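Folding black trousers so they stay folded

I have become a bit of a bore about folding trousers, and I'm not sorry! Jumpers and T-shirts will forgive nearly anything, but soft black trousers come off the airer like a knot of seaweed, show every crease and every speck of fluff, and then slither off the shelf in the night. I do a big fold every Friday, and these are the things that have made the most difference.

Start with a clear, pale surface

A bed is too soft and too low. Use a table if you have one, with a plain light cloth or blanket over it so the trousers grip a little and you can see the edges properly. Black on dark wood is hopeless by lamplight. Lay the pair down roughly first, waistband to one side, and get one leg flat right down to the hem before you bother with the other. The second leg will be in a bundle at this point. Leave it there until the first one is behaving. 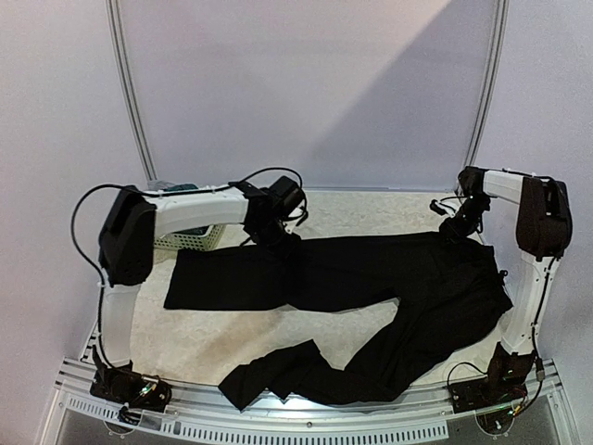
Lift and let them hang

My favourite part! If a leg has twisted round on itself, patting at it on the table takes ages. Pick the whole pair up instead, one hand on the waist and the other on a hem, and raise it well clear of the surface. The weight of the cloth does a surprising amount of the work. Give it two gentle shakes (gentle, please, you aren't beating a rug) and look at the leg that's hanging down.
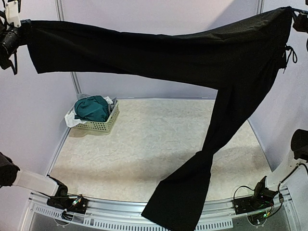 If it still pinches in anywhere, run your free hand down from the crotch to the hem and turn the cloth until the side seam comes round to where it ought to be. It helps to put the hem down on the table first and lower the rest after it. Then bring the legs together, one on top of the other, and smooth from the waist towards the ankles with a flat palm.

Tuck drawstrings in before you fold. A loop left hanging out will catch on the next thing you pull off the pile, and I've had half a shelf come down that way. Loosen a tight bow too, or you'll have a lump in the middle of the bundle.

For the fold itself, bring the hems up to just short of the waistband, then fold in half again. Stopping short keeps the thick part from doubling up. Slippery fabrics do better folded in thirds after that, and they'll stand on end in a drawer quite happily.

Keep the dark things together

I sort by colour as I go, with blacks first while the cloth is clean.
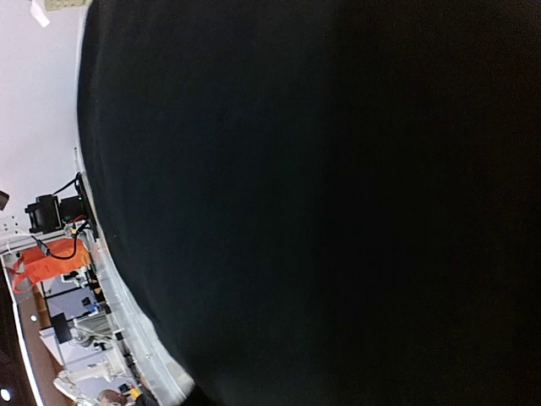 Then navy and the dark greens, then everything else. Pale towels come last of all, or you'll be picking fluff off your best trousers until June. A damp hand wiped down the leg in one direction lifts most of it, and a clean rubber glove is better still.

One more thing: put the finished pile away the same evening. A neat stack left on a chair never lasts in my house, and refolding is nowhere near as much fun the second time.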